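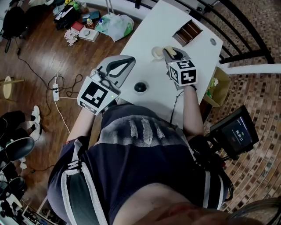
Tín Đồng wondered whether a divided tray is worth buying at all, when a couple of old saucers will hold your odds and ends just as well and go in the dishwasher afterward. I read that comment under my last desk post and thought about it for longer than I should admit, because I had been eating my words on trays for months by then. So this is my answer, and also my review of the little Olau tray, which I have been using since June.

I'll start with what it is. The Olau is a small brown wooden tray with thin partitions that split it into compartments. There's no lid, no drawer, no handles. I paid 431 for mine from Clestuser, delivery included, and it came wrapped in so much paper that I thought at first they'd sent me an empty box (my sister got hers from the same shop and said the same thing!).

I keep it toward the far end of a white table, over by the gray grommet hole, and that has turned out to be a very happy home for it. The brown looks lovely against all that white. I had worried it would seem a bit old-fashioned, like something off my grandmother's dresser, and maybe it does, but I've grown fond of that. A small white cup usually lives nearer to me and takes whatever I'm using that day, and the tray gets everything that needs to be put back properly.

Now, the partitions. They are thin, and I went back and forth on whether that's a good thing. You get more room in each compartment, and the whole tray stays neat and light. On the other hand, I wouldn't go cramming anything heavy in there. I once tried to wedge in a fat roll of tape and felt one of the dividers give a little, so the tape went to live somewhere else. Erasers, clips, buttons, soft little bits and pieces are all fine.

Cleaning is where Tín has a point. Crumbs and dust do settle in the corners, and you can't just run a tray like this under the tap. I turn it over, give it a tap on the bottom, and go around the corners with a dry paintbrush - it takes a minute or two, and I do it when I'm already wiping the table.

I did try the saucers, to be fair to the idea. They slid every time I reached across, and the buttons ended up in with the clips by the end of the afternoon. I also looked at the Istum organizer, which costs 579 and has a lid, but it's a good deal bigger and I didn't want to give up that much table.

Would I buy the Olau again? Yes, and I very nearly have, as I'd like a second one for the sewing things. If you only have three or four small items to look after, stick with your saucer and save the money. For a table that gets used for everything, I'd get the tray.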